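Stita shared workshop / Issue tracker
Ticket: Gripper stops short of full close after warm-up, right finger lags
Status: Resolved
Component: arm 2, wrist and gripper
Opened by: bench group, Tuesday

Summary

The gripper homes fine on a cold start. After a while of open and close cycles it stops before the pads meet and the controller throws a position error. The right finger looks like it trails the left one by a little on the way in. Opening is not affected. Once the error shows up, homing again clears it for a few cycles and then it comes back.

Setup

Controller board is the Elier, the older revision with the screw terminals. Motion script is our own, running under Lysenko. Wrist cable is the one we made up in April when the arm was moved to its present base. Supply is the bench unit, not the battery pack. Close speed is 800 in the config, force limit is at 200. Both numbers are in the controller's own units and neither has been changed since the arm was rebuilt.

Steps to reproduce

Power up, home, load the cycle script, let it run with nothing in the fingers. Error comes up sooner if the wrist is rotated while cycling. With the wrist held still it can run a long time before anything happens.

Expected: pads meet, controller reports closed.
Actual: pads stop apart, controller reports "target not reached", script halts.

Log, first session

Checked the supply at the terminals while cycling. Voltage holds. Swapped to the other bench supply anyway and got the same error.

Lowered close speed by half. Error still shows up, only later. Put it back to 800.

Raised the force limit a little at a time. It closes more often, but the motor gets loud at the end of travel and we didn't want to leave it like that. Back to 200.

Went over the linkage screws with a hex key. Two on the right side took a small amount of turn before they were snug. Ran it again and the lag looked smaller, but the error came back once the wrist started rotating.

Log, second session

Commented out the closing half of the script so the fingers could be watched on the opening stroke alone, with the wrist turned to a few different angles. No errors logged in this mode at any angle. Parked the arm low with the fingers open and went through the wiring from that position. GALBOT lettering on the housing faces up when it's parked this way, which is the easiest way to tell which finger is left and which is right. All notes in this ticket use that view.

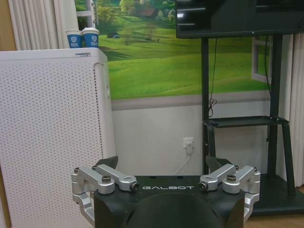 Reply from Wistetti:
We had the same error on ours and spent a week blaming the linkage. If it gets worse when the wrist turns, I would look at the cable before touching any more screws. Unplug the encoder lead at the board end, put a meter across it, and rotate the wrist by hand with the power off. If the reading jumps, you have a bad crimp. Also check whether the cable is tied down on both sides of the joint. Ours was, and it had no slack to move.

Log, third session

Did the meter test with power off. Reading is steady through most of the rotation and drops out near one end. Repeated it and got the dropout in the same spot.

Cut the ties on the forearm side. There was very little slack, and the encoder lead was taking the pull because it was the shortest wire in the bundle. Pulled the connector apart at the board end. One pin came out of the shell with light pressure. Crimp was on the insulation and barely on the copper.

Made a new encoder lead, roughly a hand's width longer, and crimped fresh pins on the whole connector while it was open. Tied the bundle on the forearm side only and left a loop at the joint. Meter test is now steady from end to end.

Ran the cycle script with the wrist rotating for the rest of the evening at the original speed and force settings. No position errors. The right finger still trails slightly if you look closely, but the pads meet and the controller reports closed every time. We think that part is wear in the linkage and will open a separate ticket for it.

Changes made

New encoder lead, board to wrist.
Linkage screws on the right side tightened.
Cable ties moved, loop added at the wrist joint.
Config unchanged.

Left to do

Add the meter test to the startup sheet. Make a spare lead and put it in the drawer with the Elier parts. If anyone else sees "target not reached" on arm 2, reopen this ticket and say what angle the wrist was at when it stopped.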